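In Praise of the Boring Ablation
By Marina Tsakiris
2025-06-14

My uncle repaired sewing machines for most of his life, and when a customer brought one in he would change one thing, sew a line, look at it, and only then change the next thing. It drove the customers crazy. They could see him ignoring the obviously bent needle while he fiddled with the tension, and they wanted it all fixed at once so they could go home. I have been thinking about him a good deal this spring, because I spent it reading papers and preprints on robot learning (it's my job, more or less, and I do love it), and I kept finding myself in the position of a customer who got everything fixed at once and has no idea what was wrong with the machine.

You know the sort of paper I mean. There is a new policy, and the new policy has a new encoder, and it was also trained on more demonstrations than the old one, at a higher control rate, with the wrist cameras moved a little. It does much better. Everybody is pleased, and I am pleased too, I really am! But if you run a small lab and can afford to copy exactly one of those four changes, the paper has nothing to say to you.

So I want to make a case for a result that got a rather chilly reception when it was shown at our regional workshop in December, and that I think deserves a warmer one. The work comes from Khải Bạch and Brayan Huanca, with Sang Quách doing most of the data collection, and they call the setup Balitz. The job is kitting for a small assembly: two arms, a white table, parts in yellow trays on either side and a steel tray in the middle where the pieces are brought together. Round boards, wire harnesses, little solenoids. If you have ever tried to get a gripper to pick up a wire harness you will already be wincing. It is a miserable object. It has no shape of its own, it snags on its neighbors, and the bit you want to hold is never the bit that is facing up.

The question they asked was almost embarrassingly plain. They took one policy and one pile of 2,000 demonstrations, and trained it with the overhead view only, with the wrist views only, and with both. They kept everything else the same. Same network, same number of training steps, same starting layouts, which Sang had drawn on paper cards so that a harness went down in nearly the same tangle for each version. (Anyone who has laid out the same tangle over and over by hand has my deepest respect.)

What they found is that the answer depends on the part, and depends on it quite strongly. For the boards, the wrist views hardly mattered. For the solenoids, the wrist views alone did nearly as well as everything together, once the arm was pointed at the right tray. For the harnesses, neither one was much good alone, and the two together were a good deal better than I would have guessed. The combined version was also slower to train and fussier about lighting, and the authors say so in the second paragraph, where a reader will find it, and I could have hugged them for it.

The complaint at the workshop, and I am putting it as fairly as I can, was that none of this is new. Everyone knows you want both views. Hậu Phí, whose opinion I take seriously on nearly everything, told me over coffee that it was "a very careful confirmation of what we were all going to do anyway." Well, yes, it is a confirmation. But I went home and looked for the place where it had been shown before, for soft parts and hard parts side by side with nothing else moving, and I could not find it. I found a lot of sentences beginning "it is well known that," and I followed the citations backward, and they went to other sentences of the same kind.

There is a second complaint, which I think is stronger. It is that 327 evaluation runs is not a great many once you divide them among three camera conditions and several kinds of part. That is true. If you slice the harness results by tray you are down to small handfuls, and I would not bet my lunch on the differences there. The authors don't either. They report the slices in an appendix and tell you to be careful with them. What I would say is that a modest number of runs in a clean comparison has taught me more than a big number in a muddy one, and the big number does tend to get quoted without anyone asking what it was a number of. I reviewed a submission last year with 1,534 trials in it, all of them on the final system and none on anything it could be compared to.

It helps, I think, to look at what the policy has to work from, the table as a whole and then the view from down at the wrist.

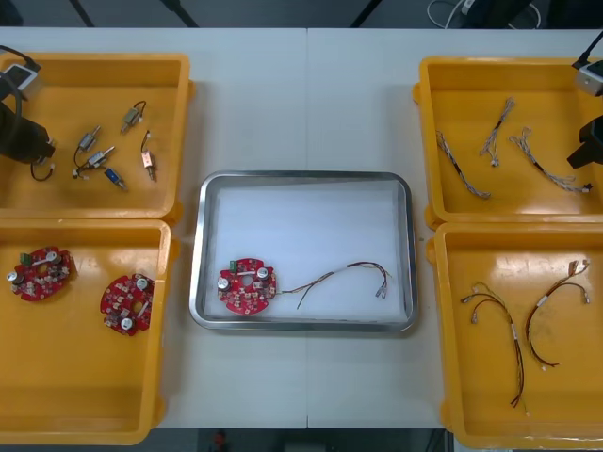
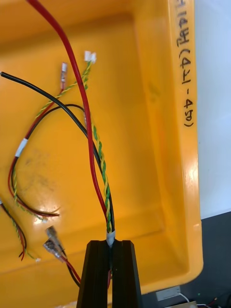
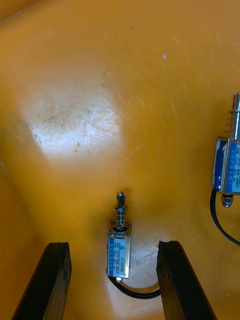 Two arms, one shared steel tray.

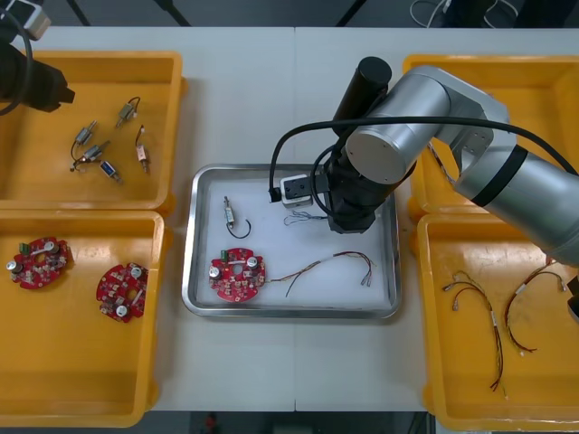

A person doing this job switches between looking at the table and looking at their fingers without ever noticing the switch, and I suspect that is part of why the question seemed too simple to ask. We have always had both. It takes some stubbornness to sit down and take one away on purpose, knowing the result will probably be worse and that you will have to write up the worse thing as carefully as the better one.

And here is the practical side, for those of you who have been patiently waiting for it. Cameras are cheap, but the rest of it isn't. Every extra view is another cable to be tugged loose, another calibration, another stream to store and line up with the others. Ostivar, the little shop where I consult two mornings a week, sorts rigid parts and nothing else. They had been planning to put cameras on every wrist since that is what the impressive papers do. After reading the Balitz write-up they tried the overhead view alone on one cell first, and they are still deciding, but at least they are deciding about one thing at a time. My uncle would have approved, and then he would have told them to oil something.

I do have a few wishes. I would like to see the same comparison with the demonstrations cut down, as I have a hunch the wrist views earn more of their keep when data is short. I would like somebody outside the group to repeat it with different trays, too, given how much those shiny surfaces may be doing to the pictures. And I would like the paper cards published. Sang tells me they are in a shoebox, 30 to a bundle with rubber bands, and that scanning them is on the list.

Mostly, though, I would like those of us who review to stop writing "limited novelty" in the margin quite so quickly. I have written it myself, more than once, and at least one of those times I was tired and it was the easiest thing to type. If a paper asks one question and changes one thing, please read it to the end before you decide you knew the answer. Khải and Brayan are revising theirs over the summer, and they would welcome letters, especially from anyone who has tried it with harnesses and gotten something different.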